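Skuvar tabletop sim pack, paid tier: worth it over the free scenes?
Forum > Simulation > Assets and environments
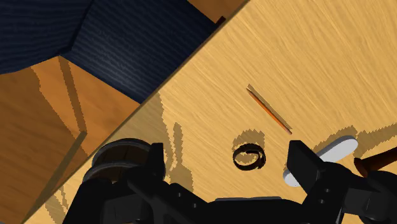
Render: wrist view, Skuvar tabletop pack, default lighting. Posted by irnard_k

irnard_k
Friday, November 22, 2019

We have a trial license for the Skuvar pack until the end of the month and I need to write a recommendation. Use case is a two-finger gripper, wrist camera, small objects on a table, policy trained in sim and then moved to a real cell. The render is from the trial with nothing changed except the object list.

What you get: 508 object meshes, 26 table and room layouts, a randomizer for placement and light angle, and gripper models with collision already set up. Seat price is 3000 a year. I have no complaint about the meshes so far. My question is the shadows. Look at the one along the pencil and the ones behind the barrel. Is this a setting, or is it what you pay for?

tallowbox
Shadow map resolution. It ships low so the thing runs on a laptop. There is a key in the render config, multiply it by four and the stair steps mostly go away. Frame rate drops by a third on my card.

irnard_k
Found the key. I can't find it in the manual.

tallowbox
It isn't in the manual. Support told me in August.

m_halvard
I would not buy it for camera work. Geometry is fine, contact is fine, rendering is several years behind. The shadow inside that dark band is a block of olive brown pixels. If your network takes raw RGB it will learn that edge as a feature, and your real table doesn't have it. We used the free scenes plus our own lighting and spent two weeks on it. Still cheaper than a seat.

Vinzenz Mösli
Two weeks of whose time? At our rates that is more than the seat.

I have run the pack for a year on a grasping project. Notes, in no order:

- Grasp contact on thin round things (pencils, handles) is stable at the default step size. With the free scenes we had pencils creeping out of closed fingers until we halved the step.
- The band in the render is a closed rigid mesh in my version, overlap included. It does not flex. If you need straps that bend, look elsewhere.
- The barrel is heavy for its size. Check the mass table before you trust any push result.
- Randomizer will happily place an object half behind a finger at reset, like the gray piece under the right finger there. Some people want that. I filter it.

On the shadows I disagree with m_halvard. We trained on the jagged ones with the light angle randomized per episode and saw no difference on the real cell against a set rendered at high resolution. Same network, same real objects.

m_halvard
How many real trials?

Vinzenz Mösli
Six per object. I know.

m_halvard
Then you can't say "no difference". You can say you didn't see one.

Vinzenz Mösli
Fair. I didn't see one.

nina_sim
Different point. The gripper takes up most of the bottom of the image in that view. Is that the stock camera mount pose? Ours at Witville sits farther back and we had to edit the transform by hand in every layout, as the pack stores it per scene. That cost me more patience than the shadows did. Ask sales whether the global override made it into the current release.

irnard_k
Stock pose, yes. I only changed objects. I'll ask about the override.

tallowbox
There is a script for the transform in the user repo. It breaks on the kitchen layouts (different parent link name), works on the rest.

m_halvard
So for 3000 you get an undocumented shadow key and a user script.

tallowbox
And 508 meshes with clean collision. Have you ever made collision hulls for a mug? I'd pay for that part alone.

irnard_k
Re-rendered the same layout with the key raised. Pencil shadow is smooth now, the barrel one still has a small step near the table edge. Speed is acceptable for us since we render overnight. Leaning toward one seat, with the camera override as a condition. I'll post what sales says.

nina_sim
Get it in writing, with a version number.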